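How to Clean and Refresh a Dark Wood Floor in an Office or Studio

Updated March 21, 2022
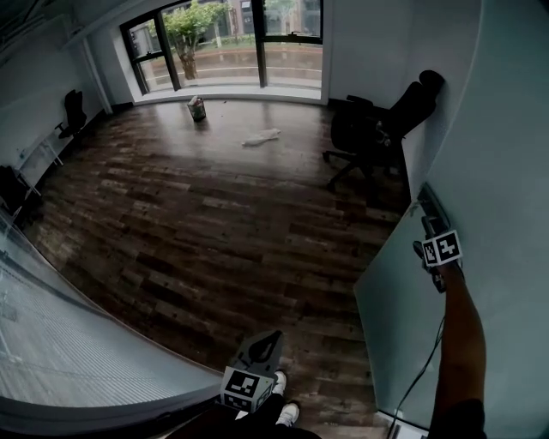
Dark floors show dust, footprints and dried mop water more than light ones do. Most of the dull look people complain about comes from cleaner left behind on the surface, and it can be taken off in an afternoon without sanding. These steps are for sealed wood with a factory or polyurethane finish. Waxed and oiled floors need different products.

Check the finish first

Put a few drops of water on a plank in a corner and leave them for 17 minutes. If they stay beaded, the finish is sound and you can go on. If the wood darkens under the drops, the seal has worn through there. Keep water off that area and have it recoated.

What you need

Two flat mops with washable microfiber pads
A vacuum with a hard floor setting, beater bar off
pH-neutral floor cleaner (we use Droden concentrate)
Two buckets
A plastic scraper
Clean cotton cloths
Felt pads for furniture legs

Step 1. Clear and vacuum

Move what you can out of the room. Lift furniture; don't drag it. Vacuum along the length of the boards, then go over the edges with the crevice tool. Grit collects under windows and behind doors, and it will scratch the finish if you mop over it.

Step 2. Lift stuck spots

Push the plastic scraper along the grain at a low angle. For gum, hold a bag of ice on it until it hardens. Black heel marks usually come off with a dry cloth and some pressure. Don't use steel wool or melamine sponges on a satin finish. They leave shiny patches that can't be wiped away.

Step 3. Remove the old residue

Mix the cleaner at half the strength given on the label. Wring the pad until it no longer drips. Work in strips two or three boards wide, starting at the wall farthest from the door. Rinse the pad in the second bucket after each strip and change the water when it turns gray. Expect to do this twice on a floor that has been washed with soap for years.

Step 4. Dry as you go

Follow each strip with the dry mop. Standing water in the seams makes the edges of the boards swell, and the ridges may not go back down.

Step 5. Put the furniture back

Wait about 62 minutes with the air moving. Stick felt pads under table legs and replace any that are dirty. Rolling chairs need soft rubber casters or a mat. Hard nylon wheels wear a track in most finishes within a couple of years.

Keeping it clean

Dry mop daily in a busy room, twice a week in a quiet one. Damp mop once a month. Keep indoor humidity between 35 and 55 percent and pull the blinds in strong sun, especially from June on, when boards near the glass can fade unevenly.

For small scratches, try a matching touch-up marker on a hidden board before using it in the open. Let it dry overnight, then buff with a cotton cloth.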